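The Year I Tried to Quit Coffee
2011-08-20

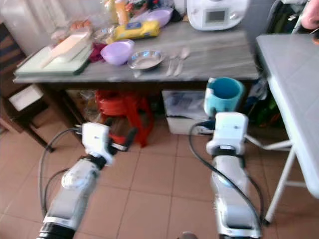 The blue mug, held upright.

My doctor in Kelldale told me in July that my blood pressure was "interesting," a word I would prefer to hear about a novel. She suggested cutting out coffee. I was drinking 5 cups a day, so I went home and read 212 comments on a forum for people who had quit. Most of them now run marathons.

I lasted two days. On the first I had a headache and was rude to a parking meter. On the second Harvey Fortin dropped by with a bag of roasted chicory from some shop in Inmont, and we drank it looking out the window. It tastes like a fence after rain - Harvey had seconds.

So I've negotiated. One cup in the morning, one after lunch, and tea if I'm desperate. The tea is Annick Kennedy's idea. She gave me a box with 200 bags in it, and at my current rate I will leave most of them to my heirs.

Next checkup is in the fall. I may mention the chicory, to get some credit.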